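How to compare gripper fingers on a two-arm bench with a phone and a charging cable

We use cookies to remember your settings and count visits. By continuing to read you accept this. Manage preferences

Most finger comparisons use blocks or cups. Those are fine for checking payload, but they say little about how a gripper handles flat, smooth things and thin, floppy things in the same task. A phone and a charging cable cover both, and they cost nothing if you already have them in a drawer.

This page covers the test we use at the Jodport bench for choosing between finger sets. It works for any pair of small tabletop arms with parallel grippers.

What you need

- Two arms fixed to a common rail, so the distance between the bases does not change
- One camera looking down at the table from head height, and one small camera at each wrist
- The finger sets you want to compare. We had the stock fingers and two sets from Clakeck
- A phone with a flat back
- A charging cable long enough to lie loose on the table
- A power strip

Setting up the table

Put the power strip at the far right, running away from you, and plug the adapter into the socket at the far end. Lay the cable across the table in loose curves. Do not straighten it. A cable that lies in the same neat line every time makes the second half of the test too easy.

Start with the phone face up near the middle. Both arms should be able to reach it without going near their joint limits. If one arm has to stretch, move the phone before you move the arm base.

Check the wrist cameras before the first run. You want the fingertips in view, with enough table past them to judge the approach. With long fingers this can be tight, and Gendden mounts in particular may need to be raised one hole. Set exposure by hand if the table is glossy. Automatic exposure tends to hunt when the wrist turns toward a bright patch.

Running the test

1. Home both arms and open the grippers.
2. Pick up the phone with the left arm and hold it for 12 seconds.
3. With the phone still held, turn the wrist so the charging port faces the right arm.
4. Bring the right gripper to the free end of the cable and close on it just behind the connector.
5. Bring the two together and insert the plug.
6. Set the phone down and open both grippers.
7. Swap roles, so the right arm holds the phone and the left arm goes for the cable.

Do 16 runs per finger set, half with each arm holding the phone. Change the lay of the cable between runs – a small nudge is enough. Keep gripper force and speed the same for every set, or you will end up comparing settings instead of fingers.
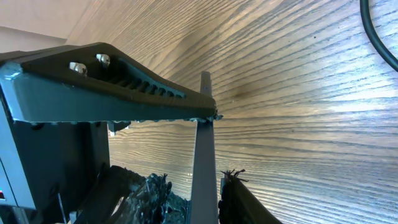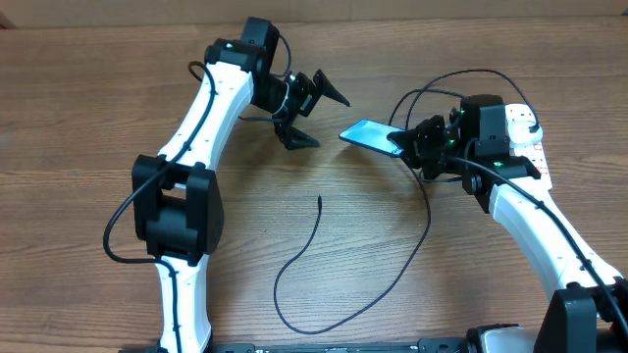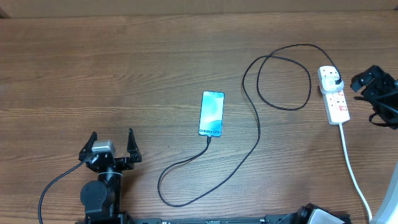
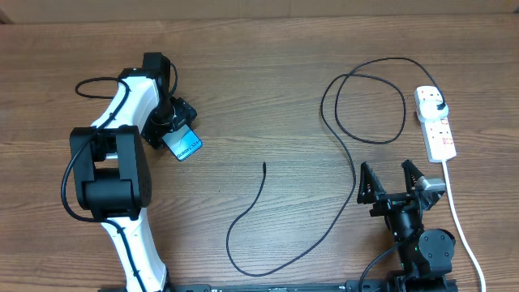 Bench views: wrist camera first, then three from the head camera.

What to write down

For each run, note whether the phone slipped or turned in the fingers, how many tries the cable pick took, and whether the plug went in. Log motor current during the hold as well. A set that needs much more current to keep the phone still will run warm over a long session.

Also note where the fingers touched the phone. Pointed tips can reach under a cable more easily, but they leave little contact area on a flat case. Wide tips have the opposite problem. If you save the wrist video, you can check this afterward and keep the run sheet short.

Common problems

The phone rotates in the grip. Take hold closer to the middle of its length. If that does not help, add a thin rubber pad to both fingers and start the set over.

The cable slides away when the fingers close. Lower the approach a little and close more slowly. Check that both tips meet at the same height – one of our sets was off after a bolt had worked loose.

The arm's own wiring catches on the phone. Leave enough slack at the wrist for a full turn, then tie the rest along the outside of the link.

The head camera loses the connector. A dark plug on a dark rail is hard to find. Keep the free end well out on the table at the start of each run.

Files

The run sheet is named Dương, after the folder it was first saved in. Version 11 has the column for motor current. Older versions still open, but you will have to add that column yourself.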